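Milness Wipe-Clean Tablecloth, Bunny Check
From the Vanedance kitchen and dining range
Small table size, 126 cm square

We have been waiting for this one to come back in stock, and it finally has! The Milness is our favourite of all the cloths Vanedance makes, and the bunny check is the print people keep asking us for in the shop. It's a proper wipe-clean cloth with a soft backing, so it lies flat and doesn't slide about when someone leans an elbow on it. Spilt squash, beetroot, felt tip (the washable sort) – a damp cloth and a drop of washing-up liquid will see to most of it.

The coating is matt, and we love that. So many wipe-clean cloths have that shiny, sticky feel that grabs the back of your hand in summer, and this has none of it. It feels much closer to cotton. You can write a letter on it, roll out a jigsaw, or have your tea on it without the light from the window bouncing up at you.

Sizes
The 126 cm square is made for small tables: kitchen tables for two, folding tables, card tables and the little ones you squeeze into a bay window. On a table 80 cm across you'll get a drop of 23 cm all round, long enough to look dressed and short enough to keep off your knees. If you have a bigger table, have a look at the Pralmont, which comes as an oblong and has the same backing.

Edges
The hem is turned and stitched. We did try the raw-edged version a while ago (it was cheaper) but it curled at the corners after a few months, so we've stuck with the stitched one. If you want to trim yours to fit an odd table, you can. Use sharp scissors and cut from the back. It won't fray, though you'll lose the hem on that side.

Out of the packet
It comes folded, so there will be creases. Lay it over the table in a warm room and most of them will have dropped out by the next morning. For a stubborn one, turn the cloth face down, put a tea towel over the crease and go across it with a cool iron for about 5 seconds. No steam please, and never iron the printed side.

Looking after it
Wipe with warm soapy water and dry with a soft cloth.
Don't put it in the washing machine or tumble dryer.
Turmeric, curry and hair dye will stain if you leave them.
Always use a mat under hot pans and teapots.
Roll it for storage, print side out – folding brings the creases back.

Goes well with
The Châu side plates in plain colours are lovely on top of a busy print. We sell them in packs of 2 and they stack very neatly. Plain white napkins work too, or stripes if you're feeling brave!

Delivery
Orders placed before noon on a Friday go out that same afternoon. Returns are fine as long as the cloth hasn't been cut.
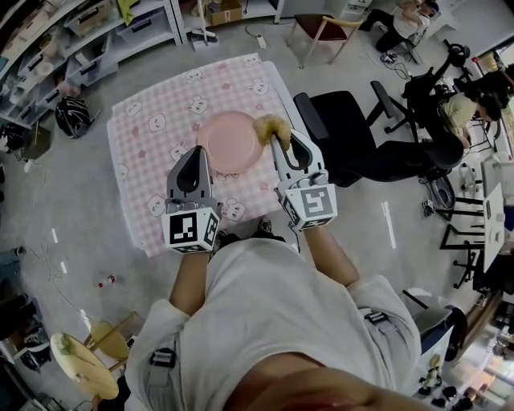 Bunny check on a small table, with a round pink plate.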